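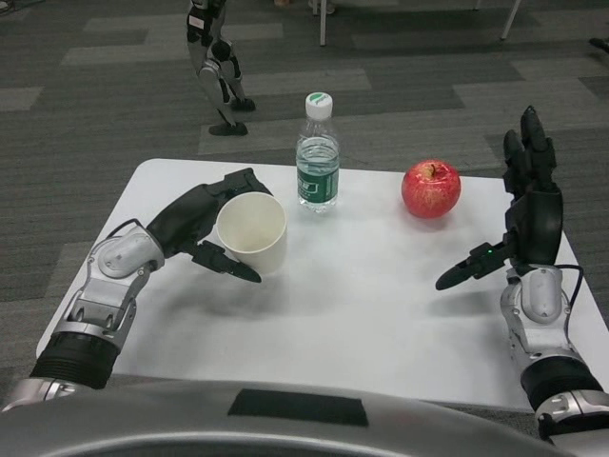

Submitted by: canteen desk, Tudton
Ticket 3046 – Grindora till, receipts and daily totals
Opened: 2018-02-03
Status: Solved, waiting for confirmation

Good morning,

I write about the till in our canteen in Tudton. We use Grindora with the Orkudon receipt printer, both installed by Sombatkul in September. Until this week we had no complaint.

The problem is the following. When a customer buys only one thing, for example a bottle of water or an apple, the receipt is printed correctly. When there are several things on the same sale, the printer sometimes stops after the second line and then prints the whole receipt again from the top. The customer then has one half receipt and one full receipt. This would be only a waste of paper, but in the evening the daily total in Grindora is too high, and the difference is always equal to the sales which were printed in this way.

I have already tried these things:

- I switched the printer off and on again. No change.
- I put in a new paper roll. No change.
- I cleaned the inside of the printer with a dry cloth. No change.
- I changed the printer cable for the one from the storeroom. It was better for one morning, and then the same fault came back.

The message on the till screen is "Printer not ready, job sent again". It stays for a very short time and I had to wait at the till to read it.

Please tell me what I should do. Lunch is our busy time and I would prefer not to restart the till between half past eleven and two o'clock.

Reply from Sombatkul support

Thank you for the clear report. Please open Settings, then Devices, then Receipt printer, and send us the values for "Wait time" and "Resend on error". Please also tell us the version number at the bottom of the same page.

Reply from canteen desk

Wait time is 200. Resend on error is set to Yes. I do not find a version number at the bottom of this page, there is only the name of the printer. I looked also under Help, but that page is empty for my user. Maybe I do not have the right to see it?

One more detail which I noticed today – the fault comes more often when the product names are long. "Apple" and "Tea" never make a problem. "Vegetable soup with bread, large" makes it nearly every time.

Reply from Sombatkul support

That detail helps us. The printer has a limit of 32 characters per line in your layout, and a longer name is broken into two lines. While the printer works on the extra line, the till waits too short a time, believes that the job is lost and sends it again. Each resend is booked as a new sale, and this is a fault on our side.

Until the correction is ready, please do this after closing:

1. Set "Resend on error" to No.
2. Set "Wait time" to the highest value in the list.
3. Save, close Grindora and start it again.
4. Print a test sale with two long names and cancel it afterwards.

We have given your user the right to open the Help page.

Reply from canteen desk

I did the four steps yesterday after closing. The test receipt was printed once and complete. Today we had the full lunch service and I saw no double receipt. The total in Grindora is the same as the money in the drawer plus the card payments.

"Vegetable soup with bread, large" is now "Veg soup + bread L". It is not so nice to read, but the customers understand it.

Two questions remain. Can you remove the wrong sales from the earlier days, or must I enter them as refunds? Our accountant prefers the first way. And if a job is really lost now, how can I print the receipt by hand? The Help page opens, thank you, but I find there only the part about card payments.

Reply from Sombatkul support

Please do not enter refunds. We will mark the double sales from our side and send you a list to check before anything is changed. For a receipt by hand, open Sales, choose the sale and press Print copy. A copy is never booked again.

We leave the ticket open until you have confirmed the list.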